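Small Bathrooms, Week 4: Storage, Moisture and the Wall Behind It
Interior Fitout Basics - handout to go with the evening session 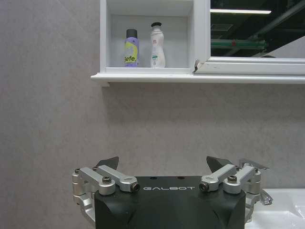 Okay, so last week we got as far as waterproofing and I ran out of time, as I always do. Tonight is storage, and I want to start with the wall, because everyone wants to start with the shelves.

Before you choose anything, find out what you're fixing into. In the Erthorpe units (the ones on your floor plan sheet) the internal walls are plasterboard on timber studs, and the studs don't line up with where any sane person would hang a cabinet. Tiles on top make it harder again. My advice is to put timber noggings in while the wall is still open, and take a photo with a tape measure in it before the sheeting goes on. I've got a whole phone full of these and I still wish I'd taken more!

If the wall is already closed up, you're into anchors. Read the packet. The load rating assumes a sound board and the right size hole, and I knock a fair bit off it for a cupboard that somebody's going to cram with shampoo. Drill the tile slowly with no hammer action, masking tape over the mark, and go up in bit sizes if you're nervous.

Depth and height

For a cabinet over a basin I like a shallow one, 200 mm at the very most. Go deeper and you hit your forehead when you spit out the toothpaste (ask me how I know). Stand at the basin and mime brushing your teeth before you mark anything. You'll feel silly - do it anyway.

Height is an argument in every household. Get the shortest and tallest adults to stand at the mirror and find a line that suits both.

Open or closed?

I go back and forth on this one. Open shelves are cheap and handy and they collect dust mixed with hairspray, a paste I wouldn't wish on anybody. Doors hide the mess but want ventilation, so leave a bit of a gap at the back or you'll get that musty smell by July. Medicines shouldn't live in a steamy room anyway, and if there are kids about they go up high and locked, wherever you keep them.

Costs for the worksheet

Use these for question 3, please, so we're all adding up the same things. The Nurkix single cabinet is $399, the Jivis mirrored one with lights is $1473 before the sparky turns up, and the Hoarau hinges are $11 a pair. Add your own allowance for labour and say what you based it on.

For next week, bring a sketch of your own bathroom with the door swing drawn in, and mark the exhaust fan if you've got one. Pencil is fine. Colour is fine too, but I won't be giving extra marks for it.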